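Hauwa Mohammed
@hauwa_raeumt_um

Thread. Arbeitszimmer, dritter Anlauf. Diesmal mit System, angeblich.

19. August 2020

Ausgangslage: Papier überall. Steuer, Chorsachen, Schnittmuster, Kram von der Schule. Dazu ein Tisch, auf dem man vielleicht noch eine Tasse abstellen kann. Wenn die Tasse klein ist.

Ich bin übrigens keine Ordnungsperson. Ich kaufe Körbe und dann stehen die Körbe rum.

Plan von Urszula (sie hat das bei sich im Büro gemacht): erst alles auf den Boden, dann Haufen, dann Behälter. NICHT andersrum. Ich hab es immer andersrum gemacht.

Also Boden. Drei Stunden. Kein Bild davon, das bleibt zwischen mir und dem Teppich.

Haufen bis jetzt:
— behalten, braucht ein Fach
— behalten, kein Fach nötig, nur irgendwo hin
— Altpapier
— gehört mir gar nicht
Der letzte ist erschreckend hoch. Damian, falls du mitliest: dein Mietvertrag von der alten Wohnung liegt bei mir. Warum.

Er liest mit. Er will ihn nicht zurück. Super.

Stifte. Ich hab einen ganzen Abend Stifte ausprobiert, auf der Rückseite von einem Kontoauszug. Was beim zweiten Strich nicht schreibt, fliegt. Hart, aber die Schublade geht wieder zu.

Frage kam per DN: womit ich die Schnittmuster aufbewahre. Bisher gefaltet in Umschlägen, und genau das ist das Problem. Die Falten kriegst du nie wieder raus, und jede Falte ist beim Übertragen zwei Milimeter daneben.

Neu: rollen. Papprohre von Torno, 64 cm lang, passen quer ins untere Regal. Beschriften am Deckel, nicht am Rohr. Am Rohr sieht man nix, wenn sie liegen. Einmal falsch gemacht, alle nochmal.

Regal ist das von Staswood, Kiefer, unbehandelt. Hält 20 Kilo pro Brett, steht jedenfalls in der Anleitung. Glaub ich bei dem mittleren nicht so ganz. Schwere Ordner also nach unten.

Nachtrag Regal: an die Wand schrauben!! Der Winkel liegt in der Tüte mit den Holzdübeln, ich hab ihn fast weggeworfen.

Pause. Linsensuppe. Weiter.

Kabel. Ich hatte eine Kiste Kabel. Jeder hat eine Kiste Kabel. Regel diesmal: wenn ich das Gerät dazu nicht nennen kann, geht das Kabel. Drei durften bleiben.

Ok, eines davon kann ich auch nicht benennen. Es sah wichtig aus.

Genowefa Bednarek schreibt, ich soll Körbe nach Farbe sortieren, dann finden auch die Kinder was. Gute Idee eigentlich. Probiert: rot = dringend. Hat einen Tag gehalten, dann war alles rot.

Zweiter Versuch, rot = geht aus dem Haus. Rückgabe, Post, Bücherei. DAS funktioniert. Wenn der Korb voll ist, muss einer los.

Kleinkram war das Schlimmste. Büroklammern, Reißnägel, Knöpfe, so Plastikteile, von denen man nicht weiß woher. Lange flache Schale statt Dose! In der Dose wühlt man, in der Schale sieht man's.

Für alle, die nach den Maßen fragen: meine Schale ist 40 cm lang. Kürzer ginge auch. Breiter würd ich nicht nehmen, dann legt man wieder Briefe rein.

Und jetzt zum Filz, weil ich da seit Tagen Nachrichten kriege.

Filz. Ich bin Filz verfallen. Damit angefangen hab ich, weil die Plastikboxen auf dem Regal so geklappert haben und mich das irre macht. Von Hindunora gibt es so Sachen, ich hab aber auch welche selber genäht, Meterware, dicke Nadel, Fingerhut, Flüche.

Tipp zum Nähen: Kante zweimal absteppen. Einmal sieht schöner aus, franst aber. Und langsam, meine Maschine hat bei vier Lagen aufgegeben und klang wie ein Traktor.

Grau, weil man auf Grau nichts sieht. Stimmt nur halb. Katzenhaare sieht man auf allem.

Öse ist auch was Feines. Kleine runde Metallöse rein, dann kann man das Ding an einen Haken hängen. Loch vorher mit der Lochzange, nicht mit der Schere reinbohren. Frag nicht. Pflaster drauf, fertig.
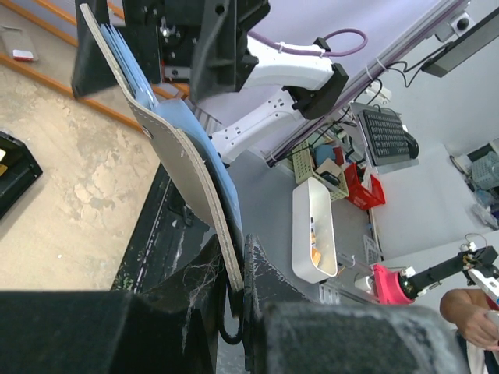 Wie steif muss der Filz sein, damit Papier dahinter nicht wegknickt?

Ab vier Millimetern geht es bei normalem A4 ganz gut, dünnerer gibt nach und das Papier rutscht mit in die Kurve. Wer nur zweimillimetrigen hat, nimmt ihn doppelt und steppt rundum ab.

Afiq Saragih fragt, ob man Filz waschen kann. Meinen selbstgenähten hab ich kalt mit der Hand, liegend getrocknet, ist ok geblieben. Nicht aufhängen, der zieht sich lang. Gekauften würd ich nur abbürsten.

Flecken: Kaffee ging raus, Tinte nicht. Tintenseite zeigt jetzt zur Wand.

Papier nach Farbe hab ich übrigens auch angefangen. Hellblau für alles, was nur vorübergehend ist. Notizen, Listen, Entwürfe. Was blau ist, darf nach einem Monat weg, ohne dass ich's nochmal lese. Grosse Erleichterung.

Einwand von Damian: "und wenn was Wichtiges auf blau steht?" Dann schreib ich's auf weiß ab. Wenn mir das zu mühsam ist, war es nicht wichtig.

Tisch selbst: Tastatur, Maus, sonst nix. Das war die Vorgabe. Stand heute Abend: Tastatur, Maus, Tasse, Schere, ein Apfel. Apfel zählt nicht.

Was ich noch nicht gelöst hab — Garantiezettel. Abheften? Ans Gerät kleben? Urszula klebt sie hinten dran, bei mir fällt das ab. Vorschläge gern.

Viele von euch sagen: abfotografieren. Ja. Und dann find ich das Foto nicht.

Zwischenstand Altpapier: 2 Säcke. Der zweite ist eigentlich nur Kataloge. Darunter Zieliński, Sommerprogramm vom Juni, ungeöffnet in Folie. Tut mir leid, Zieliński.

Morgen Schrank. Da drin ist die Nähmaschine und dahinter weiß ich es nicht.

Schraubenzieher suchen. Der lag im Haufen "nur irgendwo hin". Jetzt ist er irgendwo.

Gefunden, war unter der Suppenschüssel. Winkel ist dran, Regal wackelt nicht mehr. Gute Nacht.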